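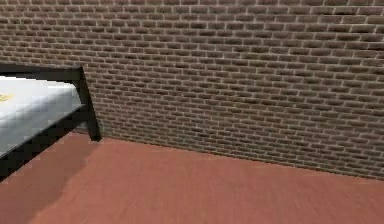
Figure 1. Brick wall, rendered, oblique view.

4. Putting the tapes online

4.1 The collection

The Plindden collection is radio. Mostly drama, some talk, a few quiz recordings, all made for a local station that shared a building with the Brindside bus depot. 3,000 reels on the accession list. The list is typed, with pencil corrections in at least two hands, and we worked from the corrected version throughout. Where pencil and type disagreed on a title we kept both in the record and let the search index sort it out.

Transfer was done in-house on two machines. One reel at a time, real speed, no batch tricks. Sticky tapes went to one side and are not part of this paper. Neither are the quiz recordings — rights unclear, and the station's contracts say nothing useful about contestants.

Sound restoration was kept light. Hum removed, levels evened out, nothing done about tape hiss unless speech was hard to follow. Earlier work on the Mägi recordings went much further and listeners complained that the voices sounded like they came from inside a tin. We took the hint.

4.2 Choosing what to release

A full release was never possible with the staff time we had. The first public set was 120 episodes, picked for three things: clean rights, a complete cast list, and a story that makes sense without the episode before it. The last rule cost us most of the serials. In hindsight it was too strict. Several people asked in the comment box where the rest of a story was, even for plays that had no rest.

Maarja Žukauskas did the final selection and wrote the short notes that sit under each title. Notes were capped at 100 words. Cast, one line on the plot, one line on how it was recorded if known. No scholarly apparatus. We moved the production history to a seperate page, linked from every note, and hardly any visitors opened it.

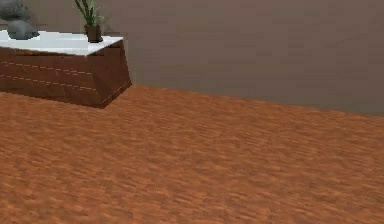 The notes mattered more than expected, though. Titles with a plot line were played to the end more often than titles with cast only, and this held for the older plays as well as the late ones. We can't say the note caused it. Better-documented plays may just be better plays, or at least ones the station cared about enough to keep the paperwork.

4.3 Platform

Episodes were hosted on Flalance, free to use, no account needed. Web player and phone app. We asked for three changes before launch: a sleep timer, a slower playback setting, and a transcript that scrolls with the audio. Got the first two. The transcript scrolls, but it drifts on long files, and by the last act it can be a full speech behind. Fixed for new uploads now, not for the ones studied here. Any figure for transcript use should be read with that in mind.

Logging was minimal by design. Start, stop, skip, speed. No location, no device ID. So we can't tell one person playing a title twice from two people playing it once. Section 5 treats all plays as plays and makes no claim about individuals.

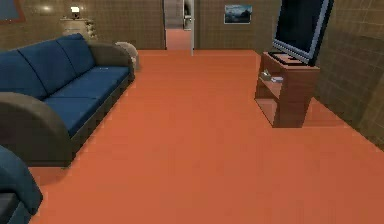
Figure 2. Living room, rendered. Three-seat sofa, blue cushions, dark gray base.

4.4 Listening sessions

Alongside the logs we ran 5 group sessions, all in December, all in the upstairs room of the Brindside library. One play per session, start to finish, lights on, then talk. Sessions began at 2 p.m. Evening slots were offered at first and got no sign-ups.

People came because they remembered the station, or had a parent who did. That is a skewed group and we make no pretense otherwise. Still useful. What they talked about was rarely the plot. Doors. Footsteps. An announcer who always breathed in before the title. One play has a kettle that comes to the boil through a whole argument between two sisters, and that came up again and again, including from people who had not heard the play that day.

Second thing, less welcome. Many found the acting slow. Younger participants said so right away, older ones after a bit, almost as a confession. The speed setting got used in the logs too, nearly always upward, which we had built the other way round — we asked for a slower option because of hard-of-hearing listeners, and the faster one came along with it for free. Slower playback was used, but mostly on the talk programs.

Third, advertising. The station read its own ads between acts and our first transfers had them cut. Participants wanted them back. We restored them for the last two sessions and the discussion ran well over time, mainly about shops. The public files now have the ads in, with a skip marker at each one.

4.5 Coding the discussion

Sessions were recorded and transcribed in full. Two coders, working apart, then a joint pass. First scheme was too fine and got dropped: separate codes for effects, music, room tone and voice, which participants simply didnt keep apart. Final scheme has four headings: sound, pace, place, persons. Disagreements were mostly over place and persons, for instance when a speaker named a shop by the owner's name. Those were double-coded. Full codebook in the appendix, with sample passages for each heading.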